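Workshop notebook, guitar bench
Entry dated 5/27/24

Instrument: Skeson archtop, serial ending 2,232, received for refret and electrical work. The owner performs mainly Latin and jazz material and has requested that the neck profile remain unchanged.

The old frets were removed this morning with the board warmed by iron. Chipping was limited to the 13th position on the bass side and was filled with ebony dust and thin glue. The fingerboard was then leveled under simulated string tension. Relief before work was excessive, and the truss rod responded through only part of its range. The nut will be replaced in bone. String spacing is to be copied from the old one, which has been bagged and labeled with the job sheet. 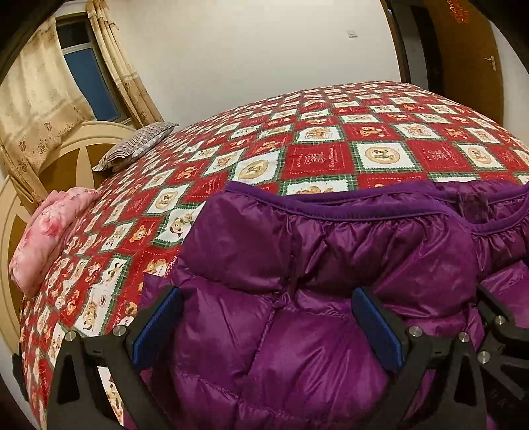
The Mahuika bench disagrees with the choice of fret wire and wrote in the margin that the medium gauge will feel tall to a player accustomed to the worn originals. Their recommendation is the lower Cukel wire. The remark is noted. The medium gauge has been retained for the present, as the owner approved it in writing, but a short length of the lower wire will be kept with the instrument until collection.

Electrical work: the neck pickup reads normally. The volume control is scratchy and did not improve with cleaning, so it will be replaced with a Skirard part of the same value. The output jack was loose and has been tightened. The ground wire to the tailpiece was found broken at the solder joint.
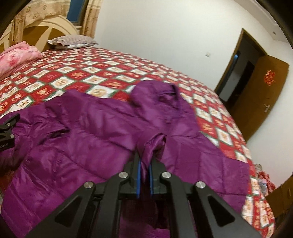

The break was clean, and the original wire is long enough to be soldered again without a splice. Shielding in the control cavity is to be left alone unless hum persists after the ground is restored.

Outstanding: press and dress frets, cut nut, fit control, set intonation with the owner's usual flatwound strings. Bench time to date is 29 hours, including the earlier brace repair. The bridge base still needs fitting to the top. Check the treble foot first.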